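After the Boom, Boltholm Learns to Bake

The first thing that hits you in Boltholm is the smell of bread. Ten years back it would have been diesel. The gravel pits north of town were running around the clock then, every spare room on Clillard Street was rented, and a hamburger cost more than it did in the city.

When the last big pit shut down, 64 families packed up in one winter. The ones who stayed had a lot of empty storefronts to choose from, and what they've done with them is wonderful! The old parts depot is now a bakery that sells out of rye by 9 a.m. — go early, and bring cash. 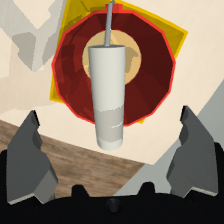
Off-white cylinder, red container and yellow tray.

Next door is Kpodo, a lunch counter with 14 stools and a peanut stew I'd drive back for tomorrow. A bowl comes with cornbread and as much hot sauce as you can stand. I had two. The couple who run it used to cook for the pit crews at the Skidthorpe camp, 37 miles up the road, and they still open at five in the morning out of habit. Ranchers fill the place before sunup.
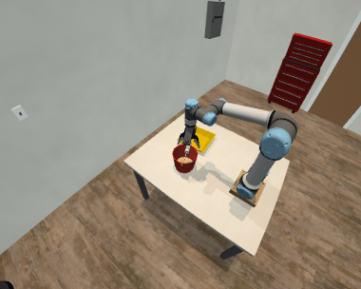 Not everything has come back. The movie house is still boarded up, the school has dropped to a four-day week, and you'll want to fill your tank before you leave the highway. But rents have come down to where a young person can try something, and plenty of them are trying. I met a saddle maker, a beekeeper and two sisters fixing up the old hotel, one room at a time. They hope to have the upstairs open by March, and I've already asked for the corner room with the view of the river.

Contact the editors | Copyright, all rights reserved | Back to top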